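Delyth Foulkes has poured the tea before I've even sat down, and she is already talking about the women's side of the Mornar Cup, the regional handball tournament she has been putting together with Kibet Lyimo for longer than either of them cares to add up.

"We had eight teams last August, and I could have cried, I was so happy," she says. "Two of them had never traveled outside their own county before!"

The next edition will be played across two host towns, with the men's and women's draws running side by side for the first time. Kibet, who coaches at Patarach and handles the schedule, admits he had his doubts about that (he still has a few, he says, mostly to do with buses).

"You have 148 players and they all want lunch at noon," he tells me, laughing.

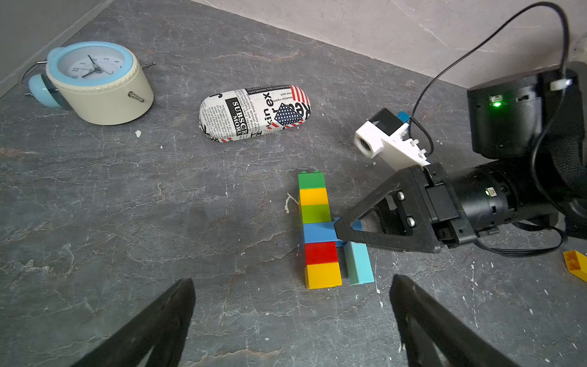
Morning throw-off times were the hardest thing to settle, and Delyth goes back to the subject more than once while the pot goes cold. She wanted the first match at nine, Kibet wanted ten, and the visiting clubs wrote in with every hour in between. "I'm a real alarm clock person, the old kind with a bell and a little key to wind it," she says, "so nine feels late to me, but I do remember being nineteen." They settled on half past, and the draw goes out to the clubs next month.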